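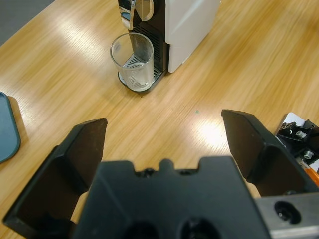

カプセル式コーヒーメーカー

カプセル式コーヒーメーカーは、一杯分のコーヒー粉を密封した小型容器(カプセル)を用いて抽出を行う家庭用・業務用の電気器具である。豆を挽く、粉を量る、フィルターを替えるといった作業を省き、レバーまたはボタンの操作で一杯ずつ抽出する。本項では、卓上に置いて使う小型の機種を中心に、構造、受け皿とグラスの扱い、設置、手入れについて述べる。

概要

小型機の本体は横幅が狭く奥行きが長い。前面に抽出部と受け皿、背面に水タンクを置く配置が広く見られ、側面から見るとこの並びがよくわかる。外装は白、黒、銀などの樹脂製が多く、抽出部のレバーや口金の周囲にめっき仕上げを施したものもある。

抽出の方式には、ポンプで高い圧力をかけてエスプレッソに近い液を得るものと、低い圧力でドリップに近い液を得るものがある。カプセルの形状は方式ごとに異なり、互換性がない場合が多い。

各部の構成

抽出部
カプセルを入れる室と、これを閉じるレバー、穴をあける針、注ぎ口からなる。レバーを上げてカプセルを差し込み、下ろすと室が閉じて針がカプセルに刺さる。使用後のカプセルは、再びレバーを上げたときに内部の容器へ落ちる機種と、手で取り出す機種とがある。

水タンク
背面に差し込む透明または半透明の容器で、上から蓋をする。残量を外から確認できるが、本体を壁に寄せて置くと見えにくくなる。水は室温のものを使い、湯や牛乳を入れてはならない。

受け皿
注ぎ口の真下に張り出した部分で、格子状の上板と、その下で滴を受ける浅い槽からなる。上板は金属または樹脂でできており、取り外して洗える。背の高いグラスを使うときに受け皿ごと外せる機種や、高さを二段階に変えられる機種もある。

グラスとカップ

エスプレッソには小ぶりのカップ、湯で割る場合や牛乳を加える場合には容量の大きいグラスが使われる。透明なグラスは液面の高さと泡の層が見えるため、抽出量を加減しながら淹れるときに都合がよい。ただし、薄手のものや傷のあるものは熱い液を受けて割れるおそれがあり、耐熱の表示があるものを選ぶ。

グラスは受け皿の中央に置き、縁が注ぎ口に触れないことを確かめる。口径の大きい器は位置が多少ずれても液を受けられるが、液面が広いぶん冷めやすい。丸みのある器を上からつかむと指が縁の内側に入りやすいため、運ぶときは胴の低い位置を持つ。

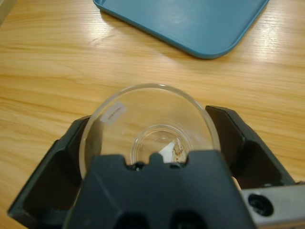
盆の利用

コーヒーメーカーの脇に盆を一枚置き、器の出し入れに使う家庭や事業所は多い。盆には縁の立ち上がりがあるものが向く。こぼれた液が卓面に広がるのを防ぎ、運ぶ際に器が滑り落ちにくい。四隅の丸い樹脂製の盆は水洗いがしやすく、隅に汚れがたまりにくい。

置き方には二通りある。一つは洗った器を盆に伏せておき、使うときに一つずつ受け皿へ移す方法で、もう一つは盆を空けておき、淹れ終えた器を集めて運ぶ方法である。前者は来客の多い場所、後者は一人または二人で使う台所に見られる。飲食設備の手引書を書いたクリサント・ドゥムラオは、盆を本体の抽出部に近い側に置くよう勧めている。器が水タンクの側を回らずに済み、移動が短くなるためである。

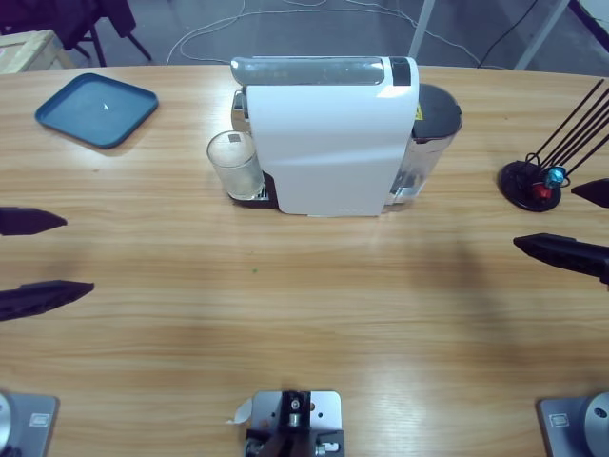 盆と本体の間には、手を入れて器を持ち替えられるだけの余地を残す。間隔が狭いと、器を引き出すときに盆の縁へ当たり、中身をこぼしやすい。盆をやや斜めに置いて手前の角を使用者に向ける人もあるが、本体と平行に置いた場合と比べて使い勝手に大きな差はない。

設置

設置面は水平で、抽出中の振動に耐える安定した卓がよい。木製の卓では、滴や蒸気による輪染みを避けるため、塗装された面に置くか、下に敷物を用いる。塗装面に残ったコーヒーは、乾く前に固く絞った布で拭き取る。

正面を使用者に向ける置き方が標準だが、奥行きの浅い棚や共用の卓では側面を手前に向けることもある。この場合、受け皿と水タンクが左右に分かれ、一方で器を扱い、他方で給水することができる。レバーを横から操作することになるため、本体が動かないよう片手で押さえるとよい。

電源コードは卓の縁から垂らさず、給水する側を避けて通す。取扱説明書に警告が記された部分や、警告ラベルの貼られた部分には手を掛けない。

使用の手順

1 水タンクを満たし、蓋を閉じて本体に差し込む。
2 電源を入れ、予熱の表示灯が変わるまで待つ。所要時間が30秒ほどの機種もあれば、さらに長くかかるものもある。
3 カプセルを入れずに一度湯を通し、器を温める。
4 湯を捨て、カプセルを入れてレバーを下ろす。
5 器を受け皿の中央に戻し、抽出を始める。
6 滴が止まってから器を取り出す。

手入れ

受け皿の槽は一日に一度空にし、上板とともに水で洗う。格子の間に固まった汚れは、ぬるま湯に浸してから柔らかいブラシで落とす。水タンクは毎日水を替え、内側のぬめりが出る前に洗って乾かす。

内部には水中のミネラルが付着するため、説明書に定められた間隔で専用の洗浄剤を通す。洗浄後は、タンク二杯分の水を通して薬剤を流す。外装の白い樹脂は着色しやすく、研磨剤を使うと艶が失われる。

関連項目

エスプレッソ
コーヒーカプセル
タンブラー
盆

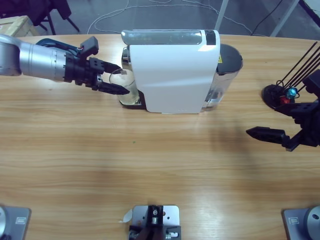 最終更新:2026年8月25日(編集:アイリーン・パスクアル)

この記事の「設置」の節には出典が不足している。加筆の際は、機種ごとの取扱説明書のうち該当する箇所を示すこと。

分類:調理家電 / コーヒー器具 / 卓上用品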